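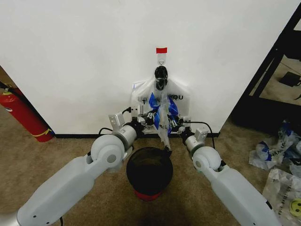 Giorgia Piras asked on Monday whether a planter could go straight onto a roof deck if the deck had already passed its load check. The check covers the empty box, she was told, and a planted box after rain weighs several times as much. These notes start from that question.

Week 4: Planters on Roofs and Terraces
By Tõnu Sproģis
May

Weight
Always work from the saturated weight: container, drainage layer, soaked soil, plant and mulch. Add them up on one sheet and give the total to the engineer before ordering anything. Large planters go over beams or close to bearing walls. Mid-span is for benches and light pots.

Depth
Sedum and low herbs will live in 100 mm of mix. Small shrubs and grasses want 300 mm. A multi-stem tree needs 900 mm and a wide box, or the wind will rock it loose in the first winter.

Drainage
Raise every box on feet so water can leave the base. Keep outlets clear of door thresholds. Do not fill the bottom with gravel, which adds weight and holds the wet zone higher up around the roots. Use a thin drainage board with filter fabric over it.

Materials
Steel heats up on south-facing walls, so line it. Fiber cement is heavy but steady. The Saarinen terrace plan from Week 2 used both, and we will go over its planting list next time.

Reading for next class: the Puder courtyard handout, pages on irrigation only.

Print this page
E-mail this page

Related items
Week 2: The Saarinen Terrace
Week 3: Soil Mixes for Containers
Mekance Roof Garden: Site Visit Notes
Hedges in Boxes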